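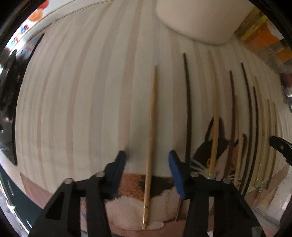 Juška is finally getting its own oven, and I'm a little giddy about it.

If you've eaten at my house in the last couple of years you've had their seeded rye, probably toasted, probably with too much butter. Up to now they've been baking out of a shared kitchen at night and selling from a folding table, which meant you either got there early or you went home with a bag of crackers. (Good crackers! But still.)

Starting Wednesday they'll be in the old shoe repair shop on Stasent Street, doors open at 9 in the morning, and Hạnh Cù tells me they'll be able to bake up to 380 loaves a day once everything is running. The old kitchen topped out at 139. I asked her if she was nervous and she said she was mostly tired, and then she gave me a cardamom bun, so I stopped asking questions.

The rye stays, and so does the potato bread. New on the list are a walnut loaf, a small milk bread baked in a square tin, and simit on weekends, made by Kadir Keskin, who some of you will remember from the soup counter at Unenari. He's been testing sesame for weeks and has strong feelings about how dark it should be toasted. I've tried two versions and liked the darker one, with a bit of molasses coming through at the end. He does too, so I think that's the one you'll get.

There's no seating yet, just a ledge by the window where you can set down a coffee. Lunch sandwiches might come in the spring, but Hạnh wouldn't promise. If you have a standing order at the Bidthorpe market, it moves over to the new shop automatically, and you don't have to fill out anything. The market table itself will be back in February with a shorter list, mainly rye and buns.

I'll be there for the first batch and I'm planning to buy more than I need. My soup post is going to have to wait a few days, and when it does go up it'll be the white bean one, with big torn croutons made from whatever rye I haven't eaten by then.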